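Home | Posts | Bench notes | About

Two hand grippers, one bag of crackers

23rd June

I have been putting off this comparison since January, mostly by reorganizing my cables. The cables are now in excellent order. The question of which hand-held gripper I should be using is in the same state it was in over the winter, so here we are.

For anyone who wandered in from the bread posts: a hand-held gripper is a pair of robot fingers with a handle where the robot would be. You squeeze, the fingers close, a camera on top records the whole business, and later a robot arm is supposed to learn your habits. This means the arm will learn my habits, and I apologize to it in advance.

The two contenders are the Mitley, which I bought used, and a GenRobo unit with padded jaws. I also have opinions about the Vorel controller, which I will get to once I have calmed down.

The task is the one Fatemeh Golestani suggested when I complained to her that every gripper review on earth uses wooden blocks. Blocks are the flattering mirror of manipulation. Everything can pick up a block. A salad server taped to a broom can pick up a block. Her idea was snacks: sealed packages, put away into a tray. They crinkle, they slide, they fold in the middle at the worst possible time, and the air inside moves around as if it had somewhere else to be. She also pointed out that if it all went badly I could eat the data.

So I did 30 runs with each gripper. A run is one item, from wherever it's lying on the table to the tray, and it counts as clean if I didn't re-grip, drop it, or say anything my mother would object to. I dropped the third criterion after the first few runs, for reasons of sample size.

The Mitley first, because I paid for it. It has bare, flat fingers with a slight bevel at the tip, and on paper I like that. You can slide a thin edge under something. In practice the bevel goes under the tablecloth. I got 17 clean runs out of the set, and a good share of the failures were me towing fabric toward myself with a packet riding on it like a parade float. On the stiff items it was lovely, quick and precise. On anything with air in it, the fingers met the film, the film shrugged, and the packet rotated around the one point I had hold of until it was hanging by a corner. A robot trained on that would become a very good picker-up of corners.

The trigger is also on the heavy side. Saeed Safavi, who has hands like a pianist and owns the same model, tells me this is a break-in issue and that his got lighter. Mine is secondhand. Somebody has already broken it in. I think Saeed got stronger. 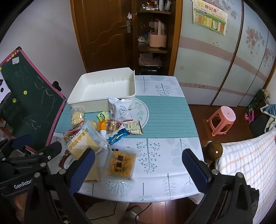 The padded jaws changed what I was doing with my wrist more than I expected. With the Mitley I had drifted into coming in low and flat, like somebody trying to get a coin out from under a fridge. With padding I could come down from above, pinch a fold of wrapper, and lift. The pad gives a little before it bites, so there's a moment when you can feel the packet settle and decide whether you believe in it. I believed in it a lot more often. All but 4 of the runs came out clean, and two of those failures were small packets I simply couldn't see past my own fingers.

That visibility thing is worth a paragraph, because it's the closest I have to a real complaint. Bigger jaws mean more jaw in the view. When you're holding the tool you lean your head to one side and look around it with your actual eyes, which the recording can't do. I caught myself doing it constantly. Fatemeh's rule is that you should work from the live preview only and pretend your own eyes are a luxury for weekends. I tried that for ten minutes and knocked over my coffee, which had been sitting in plain sight of everyone except the camera.

Some stray notes, in the order they appear on the back of the envelope where I wrote them:

The cloth matters. I'd always done this on a bare table and I'm annoyed at how much easier that was. Cloth bunches, grabs, and hides the thickness of things. If your arm is ever going to live with people, put a cloth down. People have cloths.

Patterned is better than plain for tracking, at least in my setup. On a plain white sheet my pose estimates used to float off like a balloon at a fair. Give the software some stripes and it calms right down.

Clear wrappers are miserable. You're aiming at the cracker and the cracker is not what you're going to touch. I kept closing on nothing, then on slightly more nothing, then on the seam. The seam is the answer, by the way. Go for the seam. It took me half an afternoon to work that out and I have been opening snack packages since childhood.

Big floppy packages want to be taken across the short side near the middle. I know this because I tried every other way first, and I have the footage.

Weight: I didn't weigh them. The GenRobo felt a touch heavier out at the front, and after the full set my forearm had feelings about it. The Mitley balances better in the hand. If I were doing hours of this for wages I might care about that more than I care about the clean runs. I'm doing it in slippers, so I don't.

Now, the Vorel. The controller is meant to take a recording from either gripper and play it back on the arm, and it has one job, and it does the job beautifully provided the recording is the one that came with it. Mine were rejected with a message saying the finger width was "out of expected band." It doesn't say which band. It doesn't say what it was expecting. I changed the maximum opening in the config, and it accepted the file and then closed the fingers at the start of the motion and opened them at the end, which is a perfectly good way to put snacks away if you are the tray.

Saeed said the sign was flipped. I said I'd checked the sign. I hadn't checked the sign. I had looked at the line where the sign was and felt good about it. After that fix the replay was decent with the padded-jaw recordings and jumpy with the Mitley ones, and I can't tell you how much of that is the gripper and how much is my getting better at the job by the time I picked up the second tool. Yes, I did all of one and then all of the other. Yes, I know. Fatemeh has already sent me a one-line message about it consisting of the word "alternate."

So I'll redo it properly, alternating, and with the packages shuffled between runs. I'd been putting them back more or less where I found them, out of tidiness, and a policy trained on my tidiness would fall to pieces in front of anyone else's kitchen. I also want to borrow a set of Nikalitz finger pads, the ribbed kind, and see whether they'll fit the Mitley with a bit of persuasion. If most of the difference is padding, then I've just written a long post about foam.

My guess is that it's mostly padding. The part that isn't padding is the jaw shape, and the part that isn't jaw shape is that I was in a better mood by then.

For now the padded one stays on the bench and the Mitley goes on the shelf next to the Amini wrist camera, which I reviewed with such enthusiasm last year and have used twice. If you have run either of these on soft packaging and your numbers look nothing like mine, leave a comment and say what surface you were on. If your numbers look exactly like mine, please also say so, as I could use the company.

Still to do: rewire the foot pedal, find the other hex key, answer Saeed's email about trigger springs without sounding defensive, buy more crackers.

Recent posts

Calibrating the Amini wrist camera, again
A foot pedal is just a button with worse aim
Why my arm is afraid of mugs
Cable management as a form of procrastination
Rye loaf, second attempt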